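Ostatlow Project: Gallery

Home | Notes | Gallery | Downloads | Who we are

A Season of Moving Small Things

Ostatlow is a project about getting a robot arm to do what a reasonably attentive eight-year-old does at a kitchen table. It learns from examples, and examples come from people steering the arm through a job over and over while everything gets recorded. The pictures further down come after a fair amount of talking. If you came only to look, scroll on and we won't be hurt.

The target for the tabletop set was 1,000 usable episodes. An episode is one attempt at one job, from the operator pressing the pedal to the operator pressing it again. "Usable" is the word that caused the arguments. Houshang Zamani takes the strict view, under which any episode containing a sneeze is out. Iara Fuentealba takes the view that a robot in a real kitchen will meet sneezes. They settled on a form with three boxes, and the middle box says "fine, I suppose."

Most jobs run to 30 seconds or less. Pick up a thing, put it in another thing. Slide a bowl closer. Slide it back. The second one was added so that the table wouldn't have to be reset by hand, and it became our largest category by accident. We are now in a position to teach a machine the putting back of bowls to a very high standard.

How a shift goes

Two people to a station. One steers, the other calls out the next job from the list and marks the form. Swap at 10:30, swap again after lunch. Misaki Morikawa worked out early that steering is restful and marking is not, which explains why she had the steering handles warmed up before anyone else had found a parking spot.

The list is shuffled by a script named Zomeck. It is supposed to be random. Roya Rashti got "slide the bowl left" nine times in a row in September and still speaks of it as a personal matter.

Table coverings are changed between blocks of episodes. A model trained on one plain gray tabletop tends to think that plain gray is what tables are, and falls to pieces at the first sign of a picnic. So we have stripes, we have florals, we have something Mahsa Ansari's aunt crocheted, and we have checks. Checks were the popular choice with the operators and the unpopular choice with the depth estimates, which do odd things over repeating patterns. Those episodes stay in. If it can cope with checks it can cope with Grandma's.

Furniture gets moved too. Chairs in, chairs out, one chair at an angle that suggests somebody left in a hurry. Same reasoning, and it gives the marker something to do.

From the stations

Everything in the gallery is a view through the wrist camera, the one that rides along just above the fingers. It has no sense of composition and a strong interest in its own hand. The model sees this view plus a wider one from a fixed stand, and of the two it seems to trust the wrist more – we can relate to that, having seen the wide one.
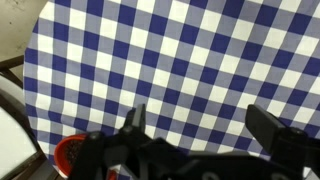
Fingers apart over the blue and white gingham, with the red bowl tucked in at lower left behind the gripper. The dark contents are listed on our form only as "grains, dark."

More from the other stations will go up when Iara has finished sorting them. She has a system. It involves folders called "final," "final B" and "Moradi," and the last of those is where the good ones are.

Where we've got to

Of the first 208 episodes reviewed, 110 went straight into the training set. Most of the rest landed in the middle box and are waiting for a second opinion, meaning Houshang's. The remainder will be kept as examples of what to avoid, a job for which several of us have shown real talent.

Next up is pouring, which everyone is looking forward to except the person who sweeps. After that, lids. Clultutano, our sister project down the hall, has been on lids since spring and has gone quiet about it.

Using the pictures

Gallery pictures may be reused in talks and class handouts with a credit to the Ostatlow Project. Please don't crop out the gripper. You would have very little left, and Misaki steers it nicely.

For the recordings themselves, see Downloads. Read the notes on the middle box first.

Page kept by Mahsa Ansari. Corrections welcome, complaints about the crochet less so.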